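Drucken | Per E-Mail versenden

Chips in Kartons lagern: Was taugen die Tipps?

Von Amber Ellwood

Im Netz kursieren zum Thema Vorratshaltung erstaunlich viele Ratschläge, und ein großer Teil davon läuft auf einen Einkauf hinaus. Für Chipstüten soll man sich Klemmen zulegen, dazu durchsichtige Boxen mit Deckel, am besten noch ein Regalsystem wie das von Prandwood, bei dem ein Fach mehr kostet als der Inhalt von zehn Fächern. Ich habe einiges davon ausprobiert und bin beim Pappkarton gelandet. Ganz ohne Vorbehalte allerdings auch hier.

Ungeöffnete Snacktüten sind Luftpolster mit etwas Inhalt. Im Schrank rutschen sie vom Stapel, und wer sie unter die Konserven schiebt, hat hinterher Krümel. Ein oben offener Karton löst wenigstens das erste Problem. Er braucht keinen Deckel und keine Einsätze. Wichtig ist nur, dass man von oben hineingreifen kann und die Tüten nicht gepresst werden. 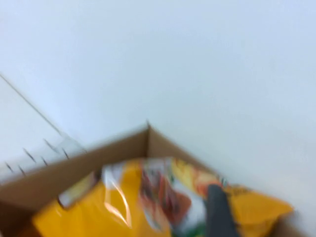

Bei der Größe wird gern übertrieben. In manchen Anleitungen steht, man solle den größten Karton nehmen, den man findet, »damit alles zusammenbleibt«. Ich halte davon wenig. In einem tiefen Karton verschwindet die unterste Lage, bis das Haltbarkeitsdatum vorbei ist. Besser sind 2 mittlere Kartons nebeneinander, einer für Chips, einer für alles andere, was knistert.

Hochkant oder flach? Der Haushaltsratgeber von Cloltow schwört auf hochkant, »wie Akten im Hängeregister«. Das klingt ordentlich und klappt bei mir genau so lange, bis die erste Tüte entnommen wird. Danach kippt der Rest. Große Tüten lege ich inzwischen flach, kleine stelle ich an den Rand. Schöner sieht es dadurch nicht aus.

Zum Standort: kühl, trocken, dunkel, so steht es überall. Neben der Heizung hat der Karton nichts verloren, an einer feuchten Kellerwand ebenfalls nicht, denn Pappe zieht Wasser. Auf Fliesen kann er zum Sortieren ruhig stehen. Für den Dauerplatz würde ich ein Brett oder ein paar Leisten unterlegen. Die angeblich feuchtigkeitsregulierenden Matten von Bultus hatte ich 14 Wochen im Einsatz und konnte keinen Unterschied zur Zeitung feststellen.

Bleibt die Beschriftung. Auch dafür gibt es natürlich Geräte. Das Etikettiergerät von Oravec druckt sehr hübsch, verlangt aber eigene Bänder, und nach dem dritten Band war meine Geduld zu Ende. Ein Klebeetikett und ein Stift tun es auch, in welcher Sprache auch immer, solange alle im Haushalt sie lesen. Das Etikett gehört auf die Vorderseite und nicht auf eine Klappe, die später nach innen gefaltet wird. Bei gebrauchten Versandkartons muss man den alten Aufdruck nicht überkleben. Adressaufkleber mit Namen ziehe ich allerdings ab.

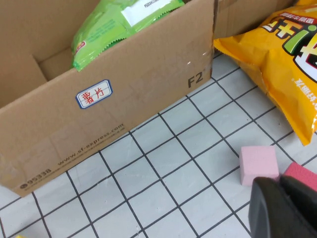
Ein Aufkleber mit der Aufschrift »薯片« (Kartoffelchips) auf der Vorderseite genügt.

Noch ein Wort zu angebrochenen Tüten. Die gehören nicht in den Vorratskarton, egal wie fest man sie zurollt. Der Trick mit dem Umfalten der Ecken ohne Klemme funktioniert bei großen Tüten leidlich, bei kleinen gar nicht. Eine Wäscheklammer hält besser als manche teure Klemme. Und die Behauptung, Chips blieben mit einem Stück Würfelzucker in der Tüte wochenlang knusprig, habe ich im August getestet: Nach ein paar Tagen waren sie weich, der Zucker klebte.

Wie oft man den Karton wechseln soll? Ich tausche ihn, wenn der Boden nachgibt oder die Ecken ausfransen. Ein fester Turnus ist Unsinn.

Kommentare

kruemelmonster_70: Flach legen, na ja. Bei uns liegt dann immer die Sorte unten, die alle wollen. Hochkant geht schon, wenn der Karton voll genug ist.

Nhyira Ankrah: Danke für den Hinweis mit dem Würfelzucker, ich hatte das auch probiert und dachte schon, ich mache etwas falsch. Die Matten gab es bei uns im Doppelpack, liegen jetzt unter den Blumentöpfen.

Hedwig: Und was ist mit Mäusen? Pappe ist für die kein Hindernis. Im Keller nehme ich nur noch Blech.

Amber Ellwood: @Hedwig, stimmt. Wer Mäuse hat, sollte den Karton vergessen.

Kontakt | © Redaktion Haushalt & Vorrat, Stand 01.07.2018 | Nach oben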